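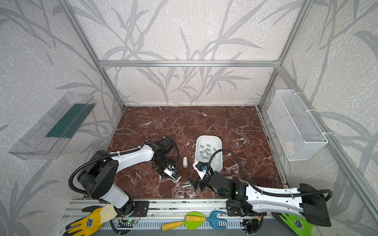
Reading time: 3 min

Wednesday, August 19, 2020

I have been to open days for a brewery, a lifeboat and a sewage works, and the one I came home talking about was staplers. Flostitach opened its doors for an afternoon, in groups of no more than 10, with masks on and a one-way system marked out in tape that led me twice past the same fire extinguisher. Booking was by email. The reply told me to wear flat shoes and bring my own pen, and I did both.

The building is at the far end of the Skevik estate, after the tile warehouse and before the road gives up. Unit 12 has its number on the wrong side of the door, so I spent a while in the yard of a firm that does gutters. They were very nice about it.

Inside there is a short talk about office equipment and how much of it gets thrown out, then you are let loose on the benches. I had expected grey lino and strip lights. Somebody at Flostitach has views on decorating. The work area I liked best has a red-brown marble pattern underneath, all pale veins, and walls papered with big grey grasses and leafy stems, like the powder room of a hotel that used to be grander. There is a wire basket fixed to one wall with cable ties and a clear plastic tray on the other. I have stayed in worse bedrooms.

Staplers, then. I have owned perhaps four in my life and never looked properly at any of them. The hand-out gives 345 as the number that came through the unit last year, beige being well represented, and says that most arrive with the same complaint, a jam that somebody has tried to fix with a butter knife. Opened out, a stapler is a far busier thing than it has any right to be.
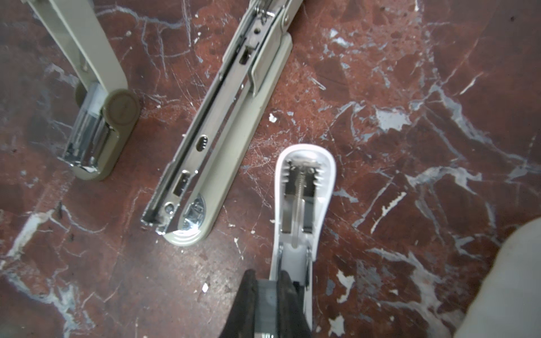 Beige and white staplers on the marble, with the spring showing inside the white one.

The long metal channel is where the staples ride, and the shiny plate at the end of the base is the anvil, the bit that folds the legs over. I knew neither word for it before lunch. On a lot of models the anvil can be turned so that the legs splay outwards, for pinning things you mean to take apart again. I have had a stapler with that feature on my desk for nearly 10 years and took it for a manufacturing fault.

You could try dismantling one yourself at a side table. Mine came from the Prerkden donation box and had a spring in it with ambitions. It left the stapler, crossed the one-way system in the wrong direction and was handed back to me at arm's length by a woman in gardening gloves. I got the thing together again in the end, with one part left over, and put it quietly back in the box.

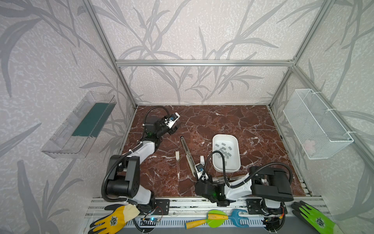 After that I went round the benches a second time, more slowly, and paid some attention to the small stuff. Small parts are the whole trade, as far as I can tell. Anything under the size of a thumbnail has to live in a tray or it lives on the floor, and I heard the word "tray" more often that afternoon than in the rest of the year put together.

Refreshments were 2 biscuits in a sealed bag and coffee from Lã, the van that parks by the gate. The coffee was good. The biscuits had been stapled shut, very neatly, legs outwards.

There is another open afternoon in September, this time on hole punches. Park by the tile warehouse and ignore the number on the door. I have put my name down.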